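**Varnon Bench Safety Checklist, second edition – review**

I bought the Varnon checklist in May to replace the page of house rules taped to our door. It's a printed pad of 30 tear-off sheets plus a short guide by Bronisława Pawłowska. It is meant for small labs that run arms at table height with people in the same room. It doesn't replace a proper risk assessment, and the guide says so on its first page.

Each sheet has 20 checks in four groups: floor, tabletop, people and stop button. You tick them before power goes to the arms, and one named person signs. Going through a sheet takes us 8 minutes on a normal morning and longer after the layout has been changed.

## What works

The wording is good. "Can the person at the stop button see both grippers?" is a question you can answer from where you're standing. Our old rules said "ensure adequate visibility," and everyone read that differently.

The people group is the strongest. It asks for the name of anyone who will be on the far side of the table, and whether they know which arm moves first. Keerthana Subramaniam started reading this part out loud before each run and the rest of us have kept it up.

The sheets also take pencil well, and they have two holes punched for a binder. Small thing, but the first edition had neither.

## What doesn't

The tabletop group is written for parts and fixtures. It has a line for clamps and a line for sharp edges, and nothing for open drinks, lamp cords or soft items like bags. We do household tasks, so those are most of what we handle. Hòa Đỗ wrote three extra lines in the margin and we now copy them onto every sheet:

- Liquids kept clear of any arm path that isn't meant to touch them
- Cords on the tabletop moved or accepted, with initials
- Handles and loops checked before a grip on a bag

The floor group has one line on cables: "Cables secured or routed away from walkways." I would split it in two, one for power and one for the arms' own cables. A single tick box is too easy to fill in when half the answer is no.

A bag task is a fair test of the sheet, with a lamp cord and a drink on the table, cables on the floor and a person standing behind.

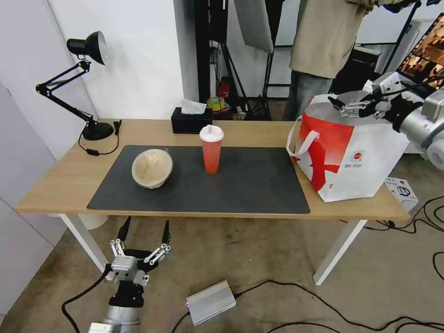
## Price and verdict

The pad costs more than I'd like for paper. Varnon allows copying within one site, so we scanned it and print our own, and 200 copies should see us through the year. Nithin Nambiar tried the Koyama app for comparison. It keeps a better record of who signed, but you need a tablet in your hand while you look under a table, and he went back to the clipboard.

Worth buying if you have no written start-up check. If you already have one, borrow a copy of the people group and compare it with yours – that's where ours was weakest.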